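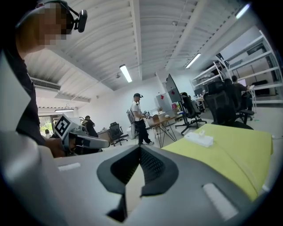 Trundthorpe, upstairs room, Friday. Hand grippers, headsets on.

September, Friday, started 7:40

Second full day with the hand grippers. Yesterday went mostly on charging and on getting headset straps to fit over caps. Today we recorded from the start of shift.

Job being recorded is the Lustadeck small parts kit: pick from tray, place in carton, fold the flap, set the carton down label side up. The packers do it with the hand gripper in place of their fingers, and the recordings go to train the arm on line 5. Bonsu are doing the training. We only supply clean runs.

Total so far is 573 usable runs. Bonsu want 1060 before they try anything on the arm. At this pace we get there by the end of next week if we don't lose a headset.

Morning notes

Pads pick up carton dust and start to slip on the glossy inserts. Wipe every 10 runs. I had written 20 on the sheet, that was too many. Sheet changed.

Marker on top of the gripper has to stay in view. Two people were covering it with the other hand when they folded the flap, and those runs got thrown out. Told them to fold from the far side. It feels wrong for the first few minutes and then it's fine.

Headsets get heavy after around 40 minutes. The schedule said an hour on, ten minutes off. Apolline Gaillard asked for shorter turns and I agreed on the spot. Will write it up properly on Monday's plan. Nobody's output is being measured while they are in this room, and I have asked the shift office to stop logging it as idle time. They logged it as idle time yesterday. Three people noticed on their slips.

What people are saying

Writing this down while I remember it, as it will get lost otherwise.

The main question is the same every time: what happens to the kit bench when line 5 is running. The answer I have from the office is that kitting drops from two people a shift to one, and the other moves to returns and rework. No cuts in the plan through next summer. I passed that on in those words and did not add to it. Apolline said returns is a lower grade. She is right, it is, on paper. I have asked for the grade to follow the person and have no reply yet.

Second thing, some of the older hands don't like being recorded teaching a machine their own job for the normal hourly rate. Fair point. There was a bonus when we did the Kelto labeler trial, and that only needed people to stand by and clear jams. Raised it with the office.

On the other side, the folding is the part everyone's wrists complain about. If the arm takes only the folding, most of the bench would be happy. Asked Bonsu whether the job can be split that way, with a person picking and the arm folding. They say yes, but it needs a guard and a handover tray.

Afternoon

Slower. Lost half an hour to a headset that would not hold its connection. Swapped the cable, no change, swapped the battery, fixed. Battery tagged with red tape, do not put it back on the charger shelf.

To do
Order more pads
Chase grade question
Chase bonus question
Ask Bonsu for a drawing of the handover tray
Move to the shorter turns and tell the late shift, who have only seen the old sheet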